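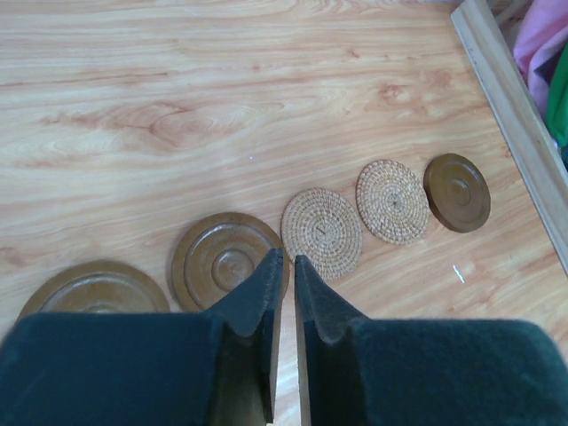

A coaster is a small mat placed under a drinking vessel to keep moisture, heat and scratches away from the surface below. Coasters are sold in cork, wood, stone, paperboard, silicone, leather, glass and woven plant fiber. Claims made for these materials are often stronger than the evidence behind them.

Name and origin

The word is usually traced to the low wheeled or felt-bottomed stands used to slide, or "coast," a decanter along a dining table after the cloth had been taken off. Those stands were made to move bottles and catch drips, and protecting the table came second. The flat mat for a single glass is a later object that took over the name. Popular accounts like to credit one inventor with the change. Several makers were selling similar goods at the time, and such stories should be treated with caution.

Paperboard mats made from wood pulp spread through beer halls in the late nineteenth century and soon carried advertising. In many bars that remains their main job.

Function and limits

White rings on a finished table are caused by moisture trapped in or just under the finish. Dark rings usually mean that water has reached the wood itself. A coaster can prevent either kind only if it holds the water or keeps it off the table. A flat, sealed disc with no rim does neither very well: condensation runs down the glass, collects on the disc and spills over the side. Woven mats let water through the gaps, and a soaked one left in place may do more harm than a bare glass.

Cork and unglazed ceramic absorb some water, though sellers rarely say how much. The homewares firm Thygesen advertised its Stalthorpe line as "fully absorbent." Wellington Brandão, who tested the line for the trade newsletter Worner, poured 10 milliliters of water on each mat and reported that 2 of the samples leaked within an hour. Thygesen disputed his method. No second test was published, so the matter is best regarded as open.

Heat is a separate question. Many coasters are rated for warm mugs but not for pans or teapots, and a rating of 55 degrees Celsius, found on some coated products, is lower than the temperature of freshly poured coffee.

Collecting

Collectors of beer mats are called tegestologists, a term few of them seem to use. Dealers' price lists should be read with care, as asking prices are often quoted as if they were sales. The Cetard collection is said to hold 3000 mats, but no full catalog has appeared, and duplicates may be included in the total.

Related articles
Beer mat
Placemat
Trivet
Wood finishing
Doily

Contact us | Copyright and terms of use | Back to top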